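# "A drink must have an address": talking with Salamatu Ezeani

2023-04-06

I met Salamatu Ezeani on the second floor of the Trulstead community centre, in the small room where she teaches her course on keeping a household in order. She had finished with a group in the morning and was washing cups. I had sent her my questions before, but she told me at the door that she had not read them, and so we began from nothing.

She came to this work from catering. For six years she prepared drinks and cold food for wedding halls, and she says that the cooking was never the difficult part.

"The difficult part was to find the thing," she told me. "You have 200 guests, somebody asks for water with no gas, and the water is under the tablecloths. I lost my temper many times over tablecloths."

When the catering firm closed, she started to help neighbours with their kitchens. The first was Yogesh Rawat, who lived then in the flat below hers and who had bottles in the bathroom, in the hall cupboard and behind the sofa. He is still in contact with her, and I called him later the same week. He remembers the afternoon well.

"She put everything on the table and she didn't say one word for maybe ten minutes," he said. "I offered her tea. She said, where is the tea? And I didn't know."

## Starting with an empty surface

Her course has 6 meetings, and the first is only about bottles and cans. I asked why she doesn't begin with clothes or papers, as the books do. She laughed at this.

"People cry over clothes. Nobody has cried over a bottle of juice in my class. You can learn the movement of the hands with something you don't love - pick up, look, decide, put down. Later you do it with your mother's letters and the hands already know."

She likes a white table and a plain wall. In her own home the wall behind the kitchen table had a calendar, a clock and the drawings of her son, and she took them all to the other side of the room. Her son was offended until December, she says, when he got a proper cork board for his birthday.

The baskets she prefers are plastic, with holes. She tried wicker, and she tried the cardboard boxes that Itziar Benítez, who teaches sewing in the next room, gives away when her fabric orders arrive. The cardboard became soft at the bottom. Wicker she found too pretty.

"With holes you see a bit of colour from the side and you know what you have. And if something leaks, you rinse the basket in the sink and it is finished. I bought 30 of them, the same size, from a shop which sold its stock."

I asked if a person needs to buy anything at all for this.

"No. A washing-up bowl is good also. But please, one size, if you can. When you have five sizes you start to play a game with the sizes and the afternoon is gone."

Marking is a subject on which she has strong feelings. She doesn't write the name of the contents on a basket, as the contents change and the word stays. A piece of tape on the rim is enough for her, and each household can decide what it means.

She has a rule that cans go down on their side if the basket is shallow, and tall bottles stay outside until the end. Her students argue with this every time. Olanrewaju Jibrin, who did the course last year with his wife, told me he still puts the tall bottles in first. "They fall less," he said. Salamatu shook her head when I repeated it to her. "They fall less on the table. In the car they fall more."

We spoke also about water. Many families she visits keep small water bottles in every bag and every room, half of them opened. She asks them to stand the water apart from all other drinks, at the far end of the table, and to decide about it last.

"Water is the one everybody takes without thinking. If it is in the middle, the hand goes to it and you are drinking, you are not sorting."
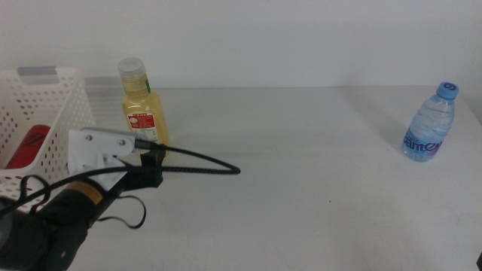
## What she would change

At the end I asked if there is some advice she gave before and doesn't give any more. She thought for quite a long time.

"I used to say, throw out what you did not drink in a month. It was too hard, and it was also waste. Now I say, put it at the front and invite somebody."

She has also stopped to send people home with a list. The old one had 70 lines and she found it once under a student's fridge, folded, holding the fridge level. She kept a copy for herself, but she has no wish to show it.

The next course starts after the holidays, in the same room. There is no fee for people who live in the neighbourhood, and you can put your name on the sheet at the front desk. Bring one bag of bottles and cans from your own kitchen. She asks that you don't tidy it first.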